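Okay so I finally moved out of the Ferrand Street place and I have thoughts about moving in March. Mostly: don't

The listing said 40 minutes to downtown Kodville on the bus. Sure, if the bus shows up. First morning I stood there until 8 and then just walked to the Fidorbridge stop like a chump

Rent went up 200 bucks from my old place but there's a real closet now!! With a door!! I keep opening it for no reason

Also the deposit. $1,889. My old landlord still has it and answers every email with "looking into it" — sir, what are you looking into

Shoutout to Clémence Mallet, who carried my mattress up two flights and only wanted a Morketti pizza for it (extra olives, she earned them)

Stuff I was smart enough to keep out of the boxes: a few plates and a backpack

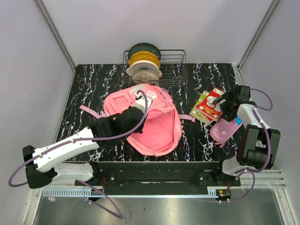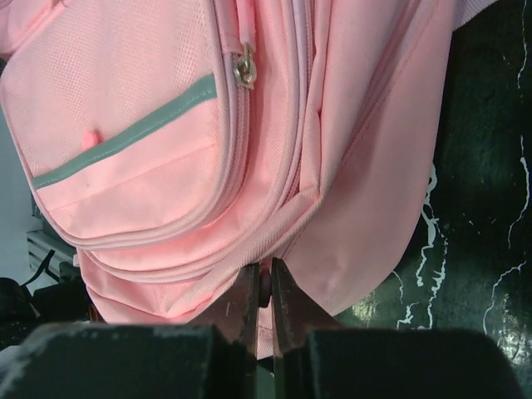
Anyway, the upstairs neighbor plays the trumpet. Not well yet, but you can tell he's working on the same song, and I've started humming it in the shower

If anyone knows how you get a deposit back without going to small claims, my DMs are open. I've got every email saved and almost no patience left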